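Brynhildur Þrastardóttir answers her door with a pencil behind each ear and apologizes for both of them. She had been looking for one, she says, and found the other. It is ten in the morning, a Monday, and she has already been up long enough to write, cross out, and write again the same four lines about a ferry. The kettle is on. There is a chair cleared for me, and she waits until I've sat down in it before she starts talking, and then she doesn't really stop until lunch, which suits me very well.

We are here because of Endireo, her second collection, which Sallholm Editions brought out in January. The title is a word she made up as a girl for the feeling of coming home to a house where everyone is asleep. "I was sure it was a real word," she tells me. "I used it in a school essay and the teacher circled it in red, and I was so offended! I went to three dictionaries. I think I'm still a bit offended, if you want the truth."

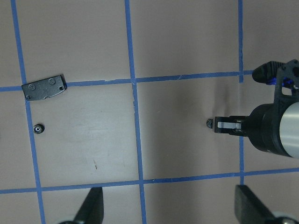
Blue tape laid out in a grid.

The new book is made up of 70 poems, most of them short, and it took her the better part of a decade. Her first, Flanagan, was written in one winter, in a rented room over a bakery, and she speaks of it now with the kind of fondness people keep for an old car. "I couldn't write that way again. I was hungry all the time, for one thing, because of the bread. You'd wake up at four with that smell coming through the floor, and what else could you do but get up and write? I had no idea what a line break was for. I broke the line when I ran out of breath, or when I thought of the bakery."

And what is a line break for, I ask her, since she has brought it up. She laughs and pours more coffee, and thinks about it for so long that I begin to suspect she's changed the subject in her head.

"It's a place to stand," she says finally. "You come down the stairs in the dark and there's a landing, and your foot knows it before you do. I want the reader to have landings. In the first book it was all stairs, poor things."

She came to English late, at nineteen, and still drafts in Icelandic when a poem is about her mother or about the weather. The translations she does herself, slowly, and she is hard on them. There's a long poem in the middle of the book, "Pirkard," that went through so many versions that she kept them in a laundry hamper. When her editor asked to see the earlier drafts, she mailed him a box, and he rang her up to ask which way it was supposed to be read. (He has since forgiven her, she says, and the poem is dedicated to him.)

"Pirkard" follows a woman who goes door to door on an island to count the people living there, and arrives at 3,949, and then finds that she has left herself out. I tell her that I read it twice on the train and missed my stop the second time. She is delighted by this, and wants to know which stop, and whether I had to walk.
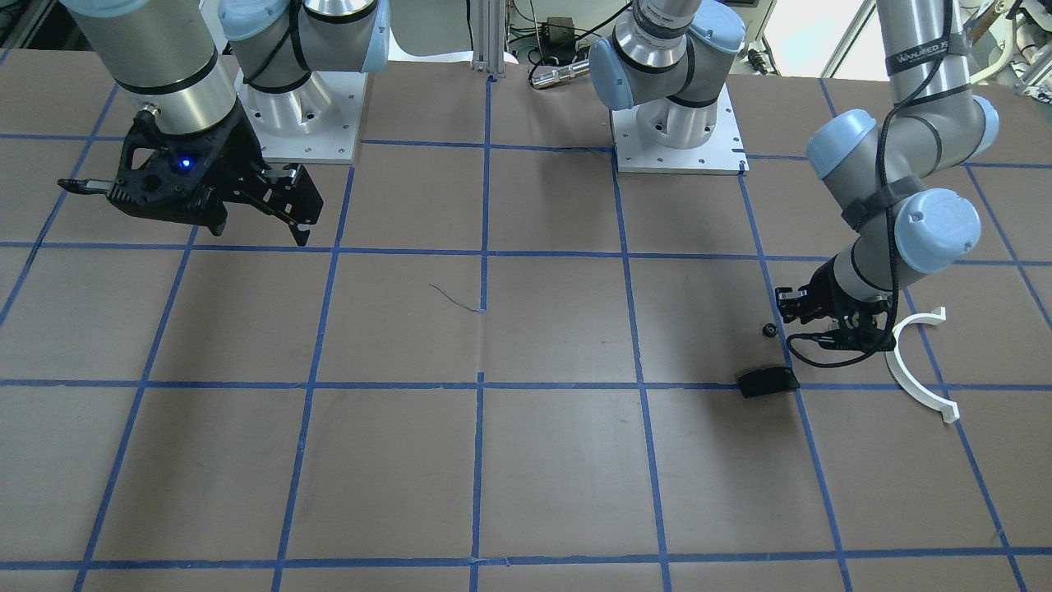 Two robot arms at a table marked into squares.

I had wanted to ask about her working day, because readers always like to know, and because I like to know. It's less orderly than the poems would have you think. She writes by hand in the kitchen until noon, then types up whatever she can still read. Afternoons are for teaching. She has a workshop of ten students at the community college this term, and she talks about them with so much pride that I have to steer her gently back to her own book.

"But they're part of it," she protests. "There's a man in there who drove a snowplow all his life, and he wrote a sonnet about salt. Salt! I went home and threw out a whole page of mine. You can't sit in a room with a person like that and go on being fancy."

The workshop runs in eight-week stretches, and she'll let a student revise the same poem up to ten times before she makes them put it in a drawer. She doesn't follow this rule herself, as the hamper will tell you.

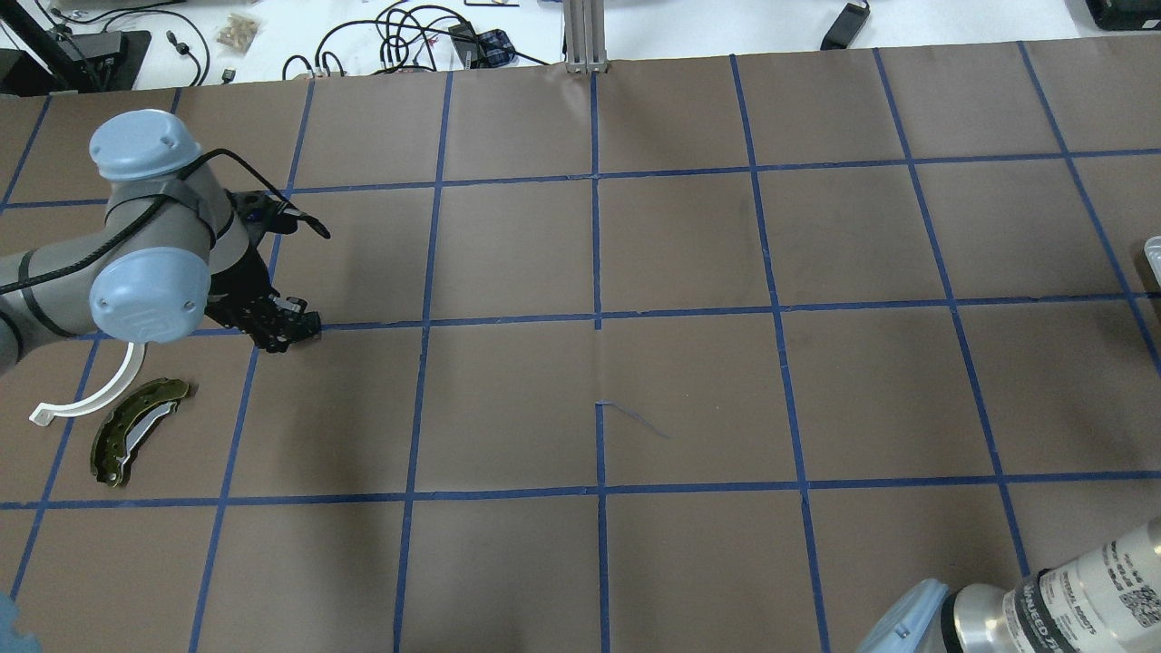 Form is the thing she most wants to talk about by the time the second pot is empty. She wrote almost nothing in set forms until she was past forty, and now a third of Endireo is sonnets, sestinas, or shapes she has worked out on her own. Ask her how she plans a sestina and she'll reach for squares: six end words traveling down the page, each one needing a place to go next. I think of brown paper ruled off in dark blue tape, a line running straight across and the squares lying on either side of it, and say so, and she nods hard enough to lose one of the pencils. "Yes, and then you have to live in it," she says. "You put a word down in a square and it looks at you. It says, I'm going to be back in six lines, so you'd better have something for me to do."

The sestina in the book is called "Wool," and it's about her grandmother's hands. She was nervous about putting it in. The family is a private one, and her aunt, who appears in the fourth stanza holding a fish, hadn't been asked. Brynhildur sent her the page with a letter of explanation that was longer than the poem. The reply came on a postcard, and said only that it had been a bigger fish.

"So I changed it," she says. "I put in a bigger fish. It threw off the whole stanza, and I had to move a comma, and it's better."

I ask what she's reading. Old hymns, it seems, and a manual on beekeeping, though she keeps no bees and has no wish to. She likes how the sentences in it tell you what to do with your hands. She is also rereading her own first book, for the first time in years, because Sallholm would like to reissue it next to the new one. She has promised not to change a word, and she tells me this with her eyes on the window.

There may be a third book. She has a folder with two poems in it, both about her father's boat, and she won't show me either one. She does read me a line from the ferry poem, the one from this morning, and then reads it again with the last word taken off, and asks me which I like. I say the second. She writes something down, and goes to see whether there is any soup.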